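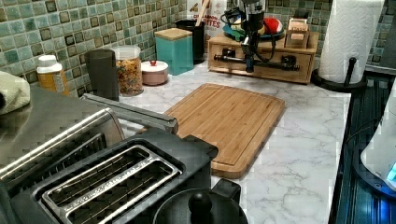 Jeltell arm kit for kitchen tasks – buy it or rent first?

Posted by counterspace, February 2018

We are a small group at Flernthorpe trying to get an arm to do ordinary kitchen work: move toy food between a plate and a cutting board, put things on the toaster oven rack, close the oven door. We have been trying the Jeltell kit on a mock kitchen counter and have to decide soon whether to buy it. The price we were quoted is 635 a month on a rental, with a setup fee of 190, and the purchase price only comes after a phone call, so I can't compare the two properly yet.

So far the pick and place part is fine. Soft toys are easy. The hard plastic lemon rolls if the fingers come down off center. The oven door is where we lose most of our time. The arm pulls it down well enough, but on the way back up it tends to push on the glass instead of the handle, and the software stops it with a force warning. I have lowered the speed and it still happens maybe one try in 3.
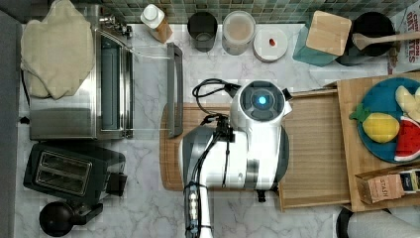

Working over the cutting board with the toaster oven door down.

What I would like to know from people who have had this kit longer:

Does the force limit get better with the paid software, or is it the same limit with a nicer screen?
Do the cables hold up? Ours loop along the arm and I worry about them catching on jars at the back of the counter.
Is the Jikico hand worth the extra money over the standard fingers?

I don't need it to be fast. It has to run for an afternoon without me standing next to it.

tomasz_r

Rent it. You can always buy later.

pellham

We had the kit from October until the end of last year. The force limit is the same in both versions of the software. What the paid one gives you is a separate setting for each step, so you can raise the limit for the door and leave it low for everything else. That fixed most of our door stops. You should also teach the closing move from underneath the handle – start with the fingers below the bar and lift.

Cables: we had 2 of them go in the time we had it, both near the wrist. Badawi sells a sleeve that keeps them together. It makes the arm a bit stiffer to move by hand but I would fit it on day one. Keep anything tall away from the side the loop hangs on.

I can't help with the Jikico hand. We stayed with the standard fingers.

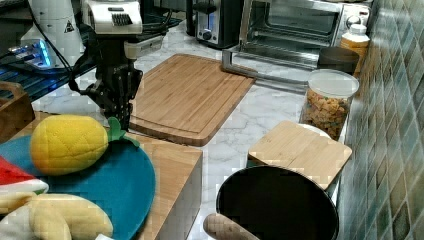 Aicha Shawky

I have used the Jikico hand on this arm. It is better on soft and round things and worse on thin ones. A plate rim or a tea bag is a struggle. It also weighs more, so you have to redo the payload setting or you will get even more force warnings than you have now. For doors I would keep the standard fingers. Ask Badawi if they will lend you the hand for a week, they did for us.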